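Home Advantage and Goal Timing in a Semi-Professional Football League

Final project report, Sports Data Module

1. Introduction

Home advantage is one of the most studied effects in association football. Most published work uses the top divisions, where crowds are large and the visiting side may travel a long way. Less has been written about the lower levels of the game, where a crowd may be small enough to fit along one touchline and the away side often arrives in private cars an hour before kick-off.

This report looks at home advantage in a regional semi-professional league. The question has two parts. The first is whether home sides score more goals than away sides over a full set of results. The second is whether any difference is spread evenly over the match or falls in a particular period of play. The second part was added after the first supervision meeting, when it became clear that the match records held goal times for nearly every fixture.

The work does not try to rank clubs or to predict results. Clubs are named only where a feature of the ground needs to be discussed.

2. Background

Four explanations are usually given for home advantage: crowd support, travel by the away side, familiarity with the ground, and the behaviour of the referee. The four are hard to separate with match results alone, as a club with a large crowd usually also has a well-kept pitch and experienced players.

At the level studied, two of the four can be expected to be weaker. Crowds are small, and travel is short. Familiarity with the ground may be stronger than in the professional game, given that pitches differ a good deal in slope, length of grass and exposure to wind. The pitch at Esquivel Park, for instance, falls noticeably towards the car park end, and the home side prefers to attack that end in the second half whenever it wins the toss.

Goal timing has its own literature. A common finding is that more goals are scored in the second half than in the first, with the final period of play the highest of all. Tiredness, substitutions and the need of a losing side to take risks have all been put forward. Added time also plays a part, and any method that counts goals by period has to deal with it.

3. Data

3.1 Source

Results were taken from the league's match record cards, which are completed by the home club and countersigned by the referee. The cards were supplied as scans by the league registrar, Maureen Gosling, and covered 3 complete seasons. Each card gives the two clubs, the kick-off time, the half-time and full-time scores, the scorers with the minute of each goal, and any cautions or dismissals.

The scans were typed into a spreadsheet by hand. Automatic text reading was tried on the first batch and given up, as the handwriting varied too much and the figures 1 and 7 were often confused.

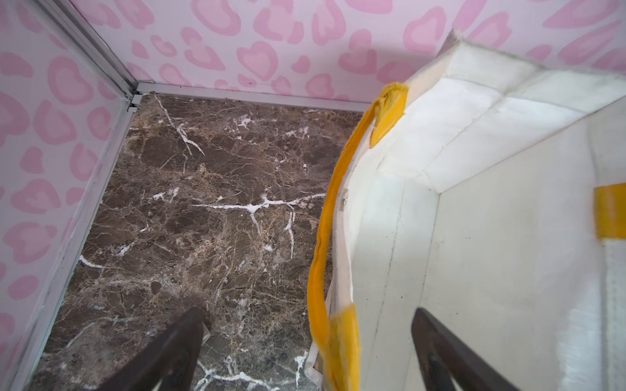 Each card was entered once and then checked by a second reader against the scan. Where the two readers disagreed, the half-time score was used to settle the matter if it could. If a goal was written as scored in minute 17 or minute 11, for example, the half-time score gave no help and the goal was marked as uncertain within the first half.

3.2 Size of the data set

After cleaning, the data set held 1,682 goals. Matches that were abandoned and not replayed were left out, as were matches awarded to one side without play. Own goals were credited to the side that benefited. Cup ties were excluded throughout, even where both clubs belonged to the league, because extra time would have complicated the timing analysis.

A further 33 goals had no readable minute on the card. These were kept in the home and away totals and dropped from the timing analysis. They are treated as missing at random, although this may not be strictly true: late goals in high-scoring matches seem more likely to be written in the margin, where the scan is poorest.

3.3 Periods of play

Each match was divided into 9 periods of ten minutes, following the clock on the card. This causes a difficulty at half-time, where the fifth period covers the last five minutes of the first half and the first five of the second. Periods of fifteen minutes would avoid the problem, but would give fewer points to plot. It was decided to keep the ten-minute periods for the charts and to use the two halves for the formal tests.

Goals in added time were assigned to the last minute of the half in which they were scored. Referees in this league do not all record added time in the same way. Some write 45+2, some write 47, and one appears to write 45 in every case. A goal written as 47 could belong to either half, and the half-time score was again used to decide.

4. Method

4.1 Home and away goals

The number of goals scored by each side in a match was treated as a Poisson count. A model was fitted with an attacking term and a defensive term for each club, and a single home term shared by all clubs. The home term is the quantity of interest. A second model allowed the home term to differ from club to club, and the two were compared by a likelihood ratio test.

The simple model assumes that the goals of the two sides are independent. This is known to be slightly wrong for low scores, where draws occur more often than the model expects. A correction for this was considered and left out, as the aim was to estimate the home term and the correction has little effect on it.

4.2 Goal timing

For the timing question, each goal was classed as home or away and as first half or second half. A chi-squared test was used on the resulting two-by-two table. The null hypothesis is that the share of goals scored by the home side is the same in both halves.

Dismissals were noted but not modelled. A side reduced to ten players is at a disadvantage for the remainder of the match, and a fuller analysis would split each match at the point of dismissal.

4.3 Software

The models were fitted in R. The spreadsheet was read in as plain text, with one row for each goal and a separate table of fixtures so that goalless matches were not lost. An early version of the script did lose them, which made the home term too large. The fault was found when the fixture counts were compared with the league handbook. 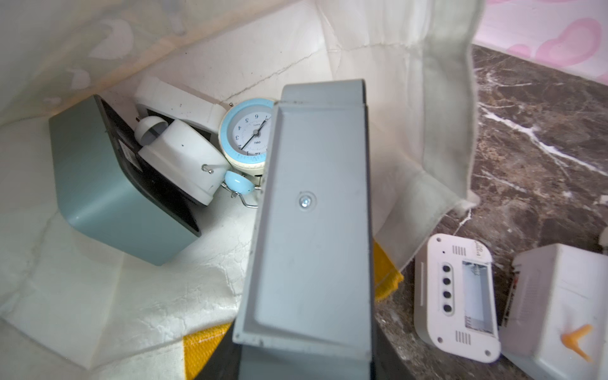

White tote bag holding a twin-bell alarm clock
and a teal-gray box-shaped device

5. Results

5.1 Home term

The home term was positive and clearly different from zero at the five per cent level. Home sides scored more often than away sides of equal strength, in every season taken separately as well as in the pooled data. The size of the effect fell slightly from the first season to the last, but the intervals overlap and no trend can be claimed.

Allowing each club its own home term did not improve the fit enough to justify the extra parameters. This was a surprise in the case of Esquivel Park, which players and officials alike describe as a difficult place to visit. The club's home record is good, but so is its away record, and the model puts most of this down to a strong side.

Wuteo Rovers had the largest estimated home term. The estimate rests heavily on two very one-sided home wins, and with those matches removed the club falls to the middle of the list.

5.2 Timing

More goals were scored in the second half than in the first, in line with the published work. The final ten-minute period was the highest of the nine for both home and away sides. Part of this is due to the treatment of added time, which places the goals of a longer period into the last minute.

The home share of goals was a little higher in the first half than in the second. The difference did not reach significance. A plot of home share against period shows a high point in the second period and then an uneven decline, but the points are scattered and the line should not be read too closely.

6. Discussion

The results support a home advantage at this level that is shared across clubs. With small crowds and short journeys, familiarity with the ground is a reasonable candidate, and the slightly higher home share early in the match would fit with visiting players needing time to adjust. The evidence for this second point is weak.

Keith Rowbotham, who referees in the league, suggested in conversation that late arrival may matter more than distance. Away sides sometimes shorten their warm-up when traffic is bad. The cards do record a delayed kick-off, but not the arrival time of either club, so the suggestion could not be tested.

The main limits of the study are the hand-typed data, the uneven recording of added time and the lack of any figure for attendance. Pitch size and slope could be measured directly and added to the model as ground-level terms. Two clubs, Akell Town and Bisska Athletic, shared a ground for part of the final season, and their meetings there were entered with the club named first on the card as the home side. A stricter approach would treat these as neutral matches.

7. Further work

The same cards could be used to study the effect of the first goal on the final result. Splitting matches at each dismissal would need little extra typing. Attendance is noted by some clubs in their programmes, and Poppy Dunmore has begun to collect these for the coming season.

8. Acknowledgements

Thanks are due to Maureen Gosling for the match cards, to Poppy Dunmore for second reading, and to Keith Hollis for supervision and for comments on the draft submitted in June.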